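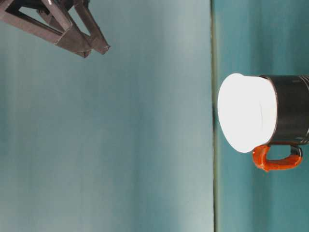
You should always keep the mug you hate, according to one reader who wrote in after my last piece on kitchen shelves, as it's the only one you'll never cry over when it breaks. I read that line out loud at Resia the other morning and the woman behind the counter laughed so hard she had to put down the box she was unpacking.

"Oh, I've got one of those," she said. "It has a frog in the bottom. I drink paint water out of it! Well, no, I rinse brushes in it. You know what I mean."

Resia is the little kitchenware shop two doors up from the Pálfi bakery, and if you've walked past it you've probably seen the window, which is mugs, mugs and more mugs. She's been running it for five years and she asked me to leave her name out of this (her sister reads the column and would tease her forever). So she's just the mug lady here, and she's fine with that. I asked her.

I had come to talk about color, mostly. I'm a plain white mug person and always have been. She is very much not.

"White is fine," she told me, in the voice of someone being polite. "White inside, I'm all for. You want to see your coffee, you want to see if you've put enough milk in. But outside? Give me black, and then give me a handle that's some other color altogether. An orange handle on a black mug, that's my favorite thing in the whole world. You can find it half asleep."

I said I'd never thought about a handle as something to find.

"Well, you've never lived in my house," she said. "At six in the morning I'm reaching for the bright bit. My hand just goes there."

She used to buy only matching sets, she said, back when she first opened and thought people wanted eight of everything. They didn't. They'd pick up one, turn it over, stick their fingers through the handle and ask if they could have it without the other seven. These days she sells nearly everything singly, and she'll happily let you stand there for half an hour pretending to drink. I did this myself with a big green one from Drimermont and came very close to taking it home, but the handle pinched my knuckle.

"Two fingers or it's no good," she said when I complained. "If you can't get two fingers in there with room to wiggle, put it back. I tell everybody that and they still buy the tiny ones, and then they come in and say their hand hurts!"

The shop's own stock list had 147 mugs on it that morning. At home she keeps far fewer, and she was a bit cagey about how many, although she did admit to two shelves. The good shelf is for the ones she uses. The other one is for gifts, souvenirs, and the frog.

We got onto washing, as you do. She does hers by hand, in warm water with a soft sponge, and gets the brown ring out with a spoonful of baking soda and a damp cloth. I put everything in the dishwasher and told her so, and she made a face.

"The glossy dark ones go cloudy on you," she said. "Maybe not this year. I had a lovely Eren one, black as anything, and after a winter in the machine it looked like I'd left it out in the yard. I was so mad at myself."

What about stacking them? (I stack. My cupboard is the size of a shoebox.)

"Two high, and only if they're the same shape. Otherwise you get a mug sitting crooked in another mug and you're going to chip that rim, and once the rim's chipped I wouldn't drink from it. Put pens in it. Put a cactus in it."

She had a customer waiting by then, a man with a teapot lid in a paper bag who wanted to know if she had the teapot to go with it. She didn't, but she went to look anyway, and I could hear her in the back room moving boxes and talking to herself. When she came out she had dust on her sleeve and three teapots, none of them even close. He bought the brown one.

I asked her, while she wrapped it, what she'd say to the reader with the hated mug.

"Tell them to drink out of the nice one," she said. "What are they saving it for? And send me a picture of the ugly one, I want to see if it beats my frog."

Resia opens at ten, and the new Drimermont mugs should be in sometime in October. She says the handles are bigger.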